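5. Setting up the CPU cell

Now for the best bit – getting the arm to work inside a real tower. Switch the arm to hold before you put your hands in the case.

5.1 Lay the open tower on its side on the slatted table, motherboard facing up, with the parts tray to its left.

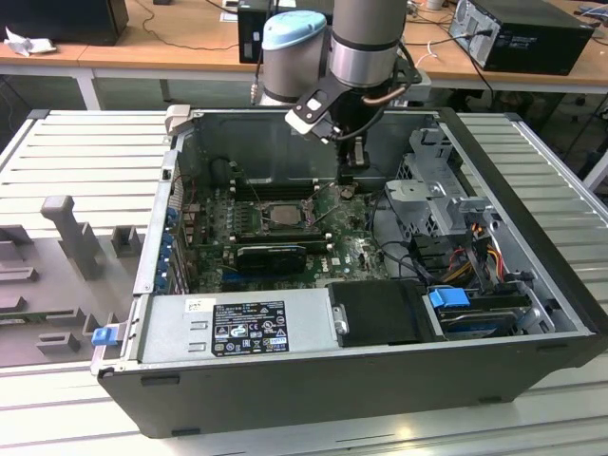
5.2 Jog the arm down at slow speed. Stop well short of the board and check that the cables on the wrist move freely.

5.3 Teach the lever point. Go in at a slant and save the position as point 6.
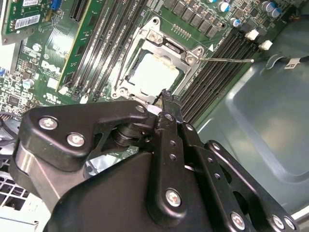
Caution: old thermal paste spoils the grip. Wipe the lid and fingertips before any lift.

5.4 Run the path once with the jaws empty. It's lovely to watch, but keep a hand on the stop button! 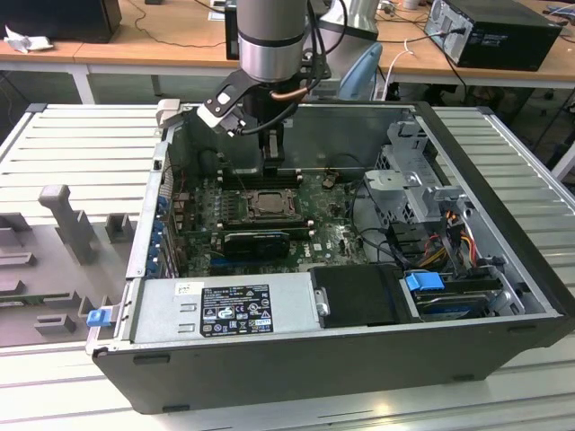 Purkevville, 19 September 2018

Note from Misaki Nishimura: after a fingertip change, teach point 6 again. Old values will be slightly out.

5.5 Open the socket frame fully, then try a first pick and place. Never let the jaws touch the contacts.
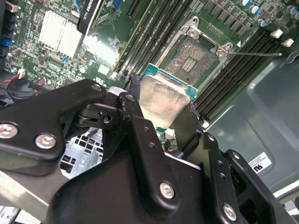

Fig. 5-4. Processor held by its edges near the open socket.

5.6 If the chip sits crooked in the jaws, back off, put it down and grip again.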